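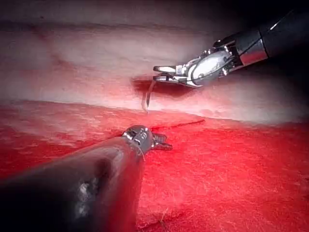
그림 1. 마주 놓인 수술 로봇 기구 두 개와 곡침. 봉합 보조 작업 영상의 한 장면.

Zeman 데이터 카드
봉합 훈련실 반자동화 작업 기록

개요

Zeman은 Prarkitdale 수술훈련센터의 봉합 훈련실에서 모은 작업 기록이다. 훈련실에서 쓰는 원격조작 로봇 Dendach의 영상과 기구 움직임, 그 옆에서 일한 사람들의 작업 일지, 면담 요약을 한데 묶었다. 바늘을 집고 방향을 맞추고 반대쪽 기구로 넘기는 동작의 일부를 소프트웨어가 맡게 된 뒤의 기록이 중심이고, 모든 동작을 사람이 조작하던 시기의 기록도 비교용으로 들어 있다.

로봇 수술 공개 자료는 대체로 영상과 궤적만 담는다. 우리도 처음에는 그렇게 만들었다. 그런데 정리를 하다 보니 동작이 왜 중간에 멈췄는지, 멈춘 뒤에 누가 무엇을 했는지를 영상만으로는 알 수 없는 구간이 많았다. 그래서 훈련실에서 이미 쓰고 있던 종이 일지를 옮겨 적어 같은 시각 기준으로 맞췄고, 면담도 추가했다. 지금 구성은 그 작업의 결과다.

환자 수술 자료는 들어 있지 않다. 전부 훈련대 위에서 연습용 재료로 진행한 작업이다.

버전 및 담당

배포 시점: 2024년 5월
관리 책임: Mikkel Mogensen
작성 언어: 일지와 면담 요약은 한국어, 로그 필드명은 영어
상태: 연구용 공개. 다음 수정본은 6월에 올릴 예정이며, 일지의 시각 보정 오류를 고치는 것이 주된 내용이다.

용어

Dendach: 훈련실의 원격조작 로봇. 조작석과 기구대로 나뉘어 있다.
Flumska: Dendach에 붙여 쓰는 동작 보조 소프트웨어. 바늘 집기, 방향 맞추기, 넘기기를 정해진 순서대로 수행한다. 바늘을 재료에 통과시키는 동작은 수행하지 않는다.
조작자: 조작석에 앉은 사람. 대부분 수련 중인 의사이고 일부는 강사다.
대기 담당: 기구대 옆에 서서 재료와 바늘을 준비하고 이상이 있으면 정지 버튼을 누르는 사람.
넘겨받기: 소프트웨어가 움직이던 기구의 조작권을 사람이 가져오는 일. 조작자가 페달을 밟으면 일어난다.
되돌리기: 조작권을 다시 소프트웨어에 주는 일. 조작자만 할 수 있다.

작업 배경

봉합 연습에서 시간이 많이 드는 부분은 바늘을 재료에 통과시키는 동작 자체보다 그 앞뒤의 준비다. 바늘을 알맞은 위치에서 물고, 각도를 고치고, 떨어뜨리면 다시 찾아서 문다. 초보자는 여기서 손이 자주 엉킨다. 강사들은 이 부분이 연습으로 익혀야 할 기술이라고 보았고, 훈련실 운영 쪽은 예약 시간이 모자라니 줄일 수 있으면 줄이자고 했다. 두 의견이 끝까지 합쳐지지는 않았다. 결국 초급 과정에서는 Flumska를 끄고, 중급 과정부터 켤 수 있게 하는 것으로 정리되었다. 자료에 초급 과정의 자동 동작 기록이 없는 것은 이 때문이다.

도입은 한 번에 되지 않았다. 처음에는 방향 맞추기만 켰고, 강사들의 확인을 거친 뒤에 집기와 넘기기를 더했다. 각 세션이 어느 단계에서 기록되었는지는 세션 정보의 stage 필드에 적혀 있다.

작업의 흐름

자동 동작이 켜진 세션은 다음과 같이 진행된다. 순서는 훈련실 작업 지침에 있는 것을 그대로 옮겼다.

대기 담당이 연습 재료를 훈련대에 고정하고 바늘을 놓는다. 조작자가 시작을 말하면 대기 담당이 "손 뗐습니다"라고 답하고 훈련대에서 손을 뺀다. 이 대답이 없으면 조작자는 시작 페달을 밟지 않는다.

Flumska가 한쪽 기구로 바늘을 집고 방향을 맞춘다. 필요하면 반대쪽 기구로 넘긴다. 동작이 끝나면 조작석에 신호음이 나고 기구는 멈춘 채로 기다린다.

조작자가 넘겨받기를 하고 직접 바늘을 통과시킨다. 바늘 끝을 잡아 빼는 것까지가 사람의 몫이다. 이후 되돌리기를 하면 소프트웨어가 다음 땀을 위한 위치로 바늘을 옮긴다.

같은 세션에서 집기가 세 번 연속 실패하면 소프트웨어는 스스로 멈추고, 그 세션이 끝날 때까지 다시 켜지지 않는다. 이 기준은 강사들이 정했다. 더 기다려 주면 성공하는 경우도 있었지만, 그동안 조작자가 할 일 없이 화면만 보게 된다는 의견이 많았다.

일하는 사람에게 생긴 변화

이 절은 일지와 면담 요약에서 뽑아 정리했다. 통계로 검증한 결과는 아니며, 자료를 쓰는 사람이 기록을 읽을 때 필요한 배경으로 적는다.

조작자. 바늘을 다시 무는 동작에 쓰는 시간이 줄었다는 말이 가장 흔하다. 반면 넘겨받기 직후가 불편하다는 말도 여러 면담에 나온다. 자기가 잡은 바늘이 아니어서 각도가 손에 익지 않고, 그래서 받자마자 한 번 더 고쳐 무는 습관이 생겼다는 것이다. 영상에서 넘겨받기 뒤에 나타나는 짧은 재조정은 상당수가 이 습관이다. 자동 동작의 실패로 분류하지 않도록 주의해야 한다. 주석에서는 regrasp_habit과 regrasp_needed를 나누어 표시했으나, 구분이 모호한 구간은 regrasp_unclear로 남겼다.

대기 담당. 일의 내용이 가장 많이 바뀐 자리다. 전에는 바늘이 떨어지면 집게로 집어 다시 놓아 주는 일이 많았고, 조작자와 계속 말을 주고받았다. 자동 동작이 켜진 뒤에는 떨어진 바늘도 소프트웨어가 먼저 찾으려 하므로 손을 넣지 않고 기다려야 한다. 면담에서 한 대기 담당은 "전보다 덜 움직이는데 끝나면 더 피곤하다"고 했다. 언제 멈춰야 할지 판단하느라 눈을 떼지 못하기 때문이라고 설명했다. 이 의견을 받아 교대 간격을 약 30분으로 줄였다. 일지에서 대기 담당 코드가 세션 도중에 바뀌는 것은 교대다.

강사. 강사는 전에는 뒤에서 손놀림을 보고 바로 지적했다. 이제는 어떤 실수가 사람의 것이고 어떤 것이 소프트웨어의 것인지를 먼저 가려야 한다. 그래서 평가표에서 바늘 준비 항목을 빼고, 넘겨받기 시점의 판단을 넣었다. 일부 강사는 지금도 이 변경에 동의하지 않으며, 중급 과정 첫 시간에는 자동 동작을 끄고 진행한다. 해당 세션은 mode 필드가 manual_by_instructor로 되어 있다.

기구 관리 담당. 기구 점검 주기가 짧아졌다. 자동 동작은 같은 자세를 반복하는 경향이 있어 관절 부위를 더 자주 보기로 했다. 집게 안쪽 면의 확인도 점검표에 들어갔다. 이 일이 늘어난 만큼 다른 일을 덜어 주었느냐는 질문에 담당자는 그렇지 않다고 답했다. 인력 배치는 자료를 정리하는 시점까지 바뀌지 않았다.

예약과 운영. 세션당 시간은 줄이지 않았다. 남는 시간은 복기에 쓰기로 했고, 실제로 그렇게 쓰였는지는 세션마다 다르다. 복기 시간에 나눈 대화는 녹음하지 않았다.

구성

video: 기구 가까이에 달린 소형 카메라의 영상. 기구 끝과 그 앞의 작업면을 가까이서 찍으므로 기구 몸통이 화면을 크게 차지하거나 바늘을 가리는 일이 있다.
kinematics: 두 기구의 관절 값, 끝점 위치, 집게 벌림 정도. 영상과 같은 시각 기준을 쓴다.
events: 시작, 집기, 넘기기, 넘겨받기, 되돌리기, 정지. 페달과 버튼에서 나온 것은 자동 기록이고 나머지는 주석자가 넣었다.
shift_log: 대기 담당이 쓴 종이 일지를 옮긴 것. 맞춤법은 고치지 않았다.
interview: 면담 요약. 원래의 녹음과 녹취록은 배포하지 않는다.
session: 세션 정보. 과정, 도입 단계, 자동 동작 여부, 재료 묶음 코드, 참여자 코드가 들어 있다.

session의 주요 필드

session_id: 세션 식별자. 순서가 날짜 순서와 같지 않다.
course: basic, intermediate, advanced, staff
stage: manual, orient_only, full
mode: 실제로 켜진 동작. stage와 다를 수 있다.
operator_code: 조작자 코드
standby_code: 대기 담당 코드. 교대가 있으면 쉼표로 나열한다.
material_batch: 연습 재료의 묶음 코드
stop_reason: 정지 사유. 비어 있으면 정지가 없었거나 사유를 적지 않은 것이다. 두 경우를 구별하려면 events의 정지 기록을 함께 봐야 한다.

주석 방법

동작 구간은 주석자 두 명이 따로 표시한 뒤 맞추었다. 둘의 표시가 어긋난 구간은 강사 한 명이 보고 결정했고, 그 흔적은 adjudicated 필드에 남아 있다. 주석자들은 처음에 영상만 보고 표시했고, 일지는 나중에 보았다. 일지를 본 뒤에 판단을 바꾼 구간에는 after_log 표시가 붙는다.

바늘의 위치는 바늘이 보이는 화면에만 표시했다. 바늘 그림자와 바늘이 나란히 보일 때는 바늘 쪽만 표시한다. 초기 주석에서는 그림자를 따라 그린 것이 섞여 있어 다시 보았으나, 남아 있을 수 있다. 금속 부위에 빛이 강하게 반사된 화면에서는 집게 윤곽의 정확도가 떨어진다.

정지 사유는 대기 담당이 적은 말을 먼저 그대로 싣고, 그 옆에 분류 코드를 붙였다. "느낌이 이상해서"처럼 분류하기 어려운 말도 지우지 않았다. 면담에서 물어보니 그런 정지의 일부는 소리 때문이었다고 한다. 소리는 이 자료에 없다.

수집 절차와 동의

참여자에게는 기록의 목적과 공개 범위를 설명하고 서면 동의를 받았다. 수련의의 경우 동의 여부를 강사가 알 수 없게 했다. 동의하지 않은 사람도 같은 조건으로 훈련을 받았고, 그 세션은 기록하지 않았다. 나중에 동의를 거둔 경우에는 해당 세션을 통째로 뺐다.

대기 담당의 일지는 처음부터 연구용으로 쓰던 문서가 아니었다. 그래서 옮기기 전에 작성자가 다시 읽고 빼고 싶은 부분을 지울 수 있게 했다. 지워진 자리는 [삭제]로 표시했다. 삭제된 내용의 성격은 따로 적지 않는다.

사람 이름은 코드로 바꾸었다. 다만 훈련실이 크지 않아 함께 일한 사람은 일지의 말투만으로 누군지 알아볼 수 있다. 참여자에게도 이 점을 알렸다.

권장하는 용도

자동 동작과 수동 동작이 섞인 작업의 구간 나누기
조작권이 오가는 시점의 분석
대기 담당의 감시 부담과 교대 설계에 관한 연구
기구와 바늘의 검출, 추적
작업 지침과 평가표를 고칠 때의 참고

쓰지 말아야 할 용도

참여자 개인의 숙련도 평가, 선발, 인사 판단에 쓰지 않는다. 넘겨받기가 많다고 해서 소프트웨어를 못 쓰는 사람이라고 볼 수 없고, 정지 버튼을 자주 누른 대기 담당이 일을 잘못한 것도 아니다. 훈련실에서는 정지 횟수를 개인별로 집계하지 않기로 했으며, 자료를 받는 쪽도 같은 약속을 지켜야 한다.

임상에서 쓰는 기기의 안전성을 주장하는 근거로도 쓸 수 없다. 연습 재료는 실제 조직과 다르게 움직인다. 인력 감축의 근거 자료로 인용하는 것도 허용하지 않는다. 이 자료에는 인원이 달라졌을 때의 비교가 없다.

알려진 한계

한 훈련실의 기록이다. 조명과 훈련대의 배치가 거의 같아서 다른 환경으로 옮기면 검출 성능이 떨어질 수 있다.

수동 시기의 일지가 자동 시기의 일지보다 짧다. 도입 뒤에 기록을 더 자세히 쓰라는 안내가 나갔기 때문이다. 일지 길이를 비교해 일이 늘었다거나 줄었다고 말하면 안 된다.

일부 세션에서 일지의 시각이 영상보다 늦다. 벽시계를 보고 적은 시각이라 그렇다. 보정값이 있는 세션에는 clock_offset 필드가 있고, 없는 세션은 앞뒤 사건을 보고 맞추어야 한다.

면담은 원하는 사람만 참여했다. 자동 동작에 의견이 뚜렷한 사람이 더 많이 응했을 가능성이 있다. 기구 관리 담당의 면담은 특히 적다.

재료 묶음에 따라 표면의 결과 색이 조금씩 다르다. 바늘이 표면의 가는 섬유에 걸려 방향이 틀어진 경우에는 snag 표시를 넣었지만, 화면에서 걸림을 확인하기 어려운 경우가 많아 빠진 것이 있다.

사용 전 확인할 점

세션을 학습용과 평가용으로 나눌 때는 조작자 코드를 기준으로 나누는 편이 좋다. 같은 사람의 세션은 서로 많이 닮았다. 대기 담당까지 분리하려면 교대가 있던 세션 때문에 나눌 수 있는 조합이 줄어든다.

mode가 비어 있는 세션은 수동으로 간주하지 말 것. 기록 프로그램이 늦게 켜진 경우다. kinematics를 보면 어느 쪽인지 대개 알 수 있지만 우리는 추정값을 채우지 않았다.

일지를 자동 번역해서 쓸 때는 "잡았다"라는 말을 조심해야 한다. 바늘을 집었다는 뜻으로도, 조작권을 가져왔다는 뜻으로도 쓰인다. 훈련실 안에서는 헷갈리지 않는 모양이지만 글로만 보면 구별이 어렵다.

이용 조건

연구와 교육 목적으로 쓸 수 있다. 재배포할 때는 이 문서를 함께 넣고, 영상만 따로 떼어 배포하지 않는다. 면담 요약을 인용할 때는 참여자 코드를 적지 않고 역할만 적는다. 참여자를 알아내려는 시도는 금지한다.

오류 신고와 문의

잘못된 주석이나 시각 오류를 발견하면 session_id와 사건의 시각을 적어 Mikkel Mogensen에게 보내면 된다. 주석에 대한 이견은 그 이유를 한두 문장이라도 적어 주면 처리가 빠르다. 참여자가 자기 기록의 삭제를 원하는 경우에는 훈련실 접수 창구에서도 받으며, 삭제된 세션의 식별자는 다음 수정본의 변경 목록에 올린다. 이미 내려받은 쪽은 그 목록을 보고 해당 세션을 지워야 한다.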